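생활 속의 재료 4주차 강의 노트: 상판, 즉 우리가 팔꿈치를 올리는 면에 대하여

지난주 과제에서 가장 많이 나온 문장은 "책상은 나무로 되어 있다"였습니다. 절반쯤은 맞습니다. 나머지 절반은 나무 사진을 인쇄한 종이로 되어 있습니다. 이번 주에는 그 차이를 다룹니다.

1. 원목

나무는 베어 낸 뒤에도 습도에 따라 계속 움직입니다. 섬유 방향으로는 거의 변하지 않고, 그 직각 방향으로는 눈에 띄게 늘고 줄어듭니다. 장마철에 서랍이 안 열리는 이유를 제조사 탓으로 돌리기 전에 이 문장을 한 번 더 읽으세요. 넓은 상판을 다리 틀에 나사로 꽉 고정하면 나무는 갈라지는 것으로 의견을 표시합니다. 그래서 나사 구멍을 길쭉하게 파거나 8자 철물을 씁니다.

시험에 잘 나오는 용어: 곧은결, 무늬결, 함수율, 섬유포화점. 무늬결은 예쁘고 잘 휩니다. 곧은결은 얌전하고 비쌉니다. 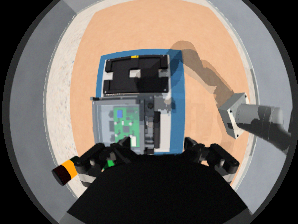
2. 판상재

합판은 얇은 단판을 결이 서로 직각이 되게 겹쳐 붙인 것입니다. 한 층이 움직이려 하면 옆 층이 붙잡습니다. 조별 과제와 원리는 같은데 결과물은 대체로 더 낫습니다. 파티클보드는 나무 조각을, MDF는 나무 섬유를 접착제와 함께 눌러 만듭니다. 둘 다 평평하고 값이 싸며 물을 몹시 싫어합니다. 모서리가 한 번 부풀면 말려도 돌아오지 않습니다.

실습실에 있는 Givwood 견본철을 꼭 만져 보세요. 6번 견본을 원목이라고 적는 사람이 매 학기 나옵니다. 옆면을 보면 됩니다. 윗면의 결이 마구리까지 이어지지 않으면 의심하세요.

3. 마감

오일은 스며들고 바니시는 덮습니다. 오일 마감은 긁혀도 그 자리만 손볼 수 있는 대신 컵 자국에 약합니다. 바니시는 컵 자국에 강한 대신 한번 벗겨지면 전체를 갈아내고 싶어집니다. 사포는 90방으로 시작해 200방 근처의 규격으로 올라가되, 결 방향으로만 미세요. 결에 직각으로 민 자국은 마감을 올린 뒤에야 선명해집니다.
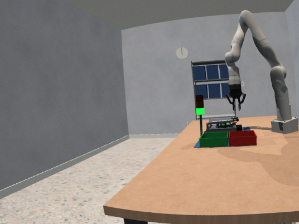
그림 2. 목재 상판이 놓인 작업 공간. 오른쪽은 흰색 로봇 팔과 회색 받침부.

4. 처짐

같은 재료라면 처짐은 두께의 세제곱에 반비례합니다. 두께를 두 배로 하면 처짐은 8분의 1이 됩니다. 반대로 단가를 낮추려고 두께를 조금만 줄여도 책장은 몇 년 안에 미소를 짓습니다. 하중이 오래 걸리면 크리프도 더해지니, 백과사전을 얹을 분은 중간 받침을 넣으세요.

과제: 집에 있는 상판 하나를 골라 원목인지 판상재인지 판정하고 근거를 쓸 것. "느낌이 그렇다"는 근거로 받지 않습니다. 드릴로 뚫어서 확인하는 것도 말리지는 않으나 가족의 동의를 먼저 구하세요.

읽을거리: Rastik 판상재 안내서 중 접착제 부분. Zarkura 카탈로그는 그림만 봐도 됩니다.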